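Ticket 3568 -- Break room sorting, second floor
Site: Flisden
Opened by: Ismail Chraibi
Status: Reopened (again)

Problem: Bottles and cans keep ending up in the wrong bin. Mahrous, who haul our recycling, refused the bag in June and left a sticker on it. The sticker was not friendly.

Tried so far: Sent an email to all staff. Got 14 replies, most of them asking which bin was "the green one." A fair number of people call it yellow. I have stopped arguing and now write yellow-green.

Moved the pair off the floor and onto the white table, gray on the left, yellow-green on the right. Bottles and cans go in yellow-green, everything else in gray. I thought that would fit in anyone's head.
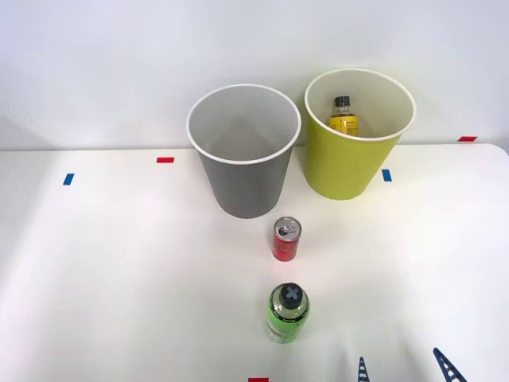
Facilities at Grurska answered that the colors are "self-explanatory" and closed the ticket. I reopened it. They merged it with ticket 747, which concerns a squeaky door on another floor, and closed that too. The door still squeaks.

Workaround: Put the small drinks cans down next to the bins if you're not sure, and I'll sort them when I come in for coffee. Caps stay on the bottles, per Mahrous.

Requested: 2 printed labels, large type, one per bin. Quote from Ploledon attached -- it came to over a month's coffee budget, so plain paper and tape will do.

Update, 4:10 pm: Facilities asks whether I have tried moving the bins to the floor.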